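Jitport (trajectory alignment tool)

Jitport is a small piece of open-source software that lines up recordings from two hand-held grippers so they can be used to train a robot control policy. I've been editing this wiki for a while and I use the thing most weeks, so expect a few opinions mixed in with the facts (the talk page is open if you disagree!).

Background

Muammer Eren wrote the first version in May, as a handful of scripts that sat on top of an older logging library called Pearce. Pearce was fine at writing down what one gripper did. Give it 2 of them and it would happily save both streams with clocks that drifted apart, and you'd only find out when the trained policy closed its left jaws on thin air. The scripts grew, somebody at Murnside asked for a copy, and the first tagged release went out on 2018-07-14 with a readme that was mostly install notes for one particular laptop.

How it works

Each gripper gives you three things: camera frames, a pose estimate and a jaw opening. Jitport picks one gripper as the lead and resamples the other onto its timeline. The default rate is 22 samples per second, and yes, people ask why — it was what Muammer's laptop could plot live without stuttering. You can change it in the config file.

After resampling comes the part I like best, the segmenter. It watches the jaw opening over time and cuts a long session into short pieces: reach, close, carry, open. A cut needs the opening to stay steady over a window of 40 samples, which keeps a nervous squeeze of the trigger from turning into its own segment. Set that window too short and you'll get confetti.

Small packaged snacks are a good workout for the segmenter. A jelly cup held by its edges can sit at an angle in the jaws, so the pose of the gripper tells you very little about the pose of the cup, and with both grippers holding one at the same time the two closing events can land nearly on top of each other. Jitport keeps a separate label track for each hand for this reason.

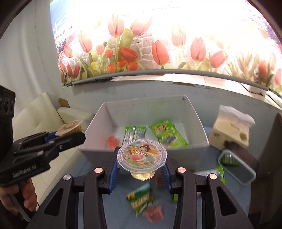 Known problems

Clear plastic is the big one. The optional object tracker, Tuletti, looks for stable corners, and a see-through lid with bright printing on it gives it plenty of corners on the artwork and next to none on the cup. Strong light from a window makes it worse. I usually switch Tuletti off for that kind of session and trust the jaw signal.

The other complaint is memory. Version one loads a whole session at once, and the longest in the public test set has 3,724 frames per camera, enough to make an older machine crawl. There's a streaming branch that fixes this, though it still drops the last segment if you stop recording with the jaws closed. Open them before you hit stop and you'll be fine.

See also

Pearce (logging library)
Tuletti (object tracker)
Time synchronization
Imitation learning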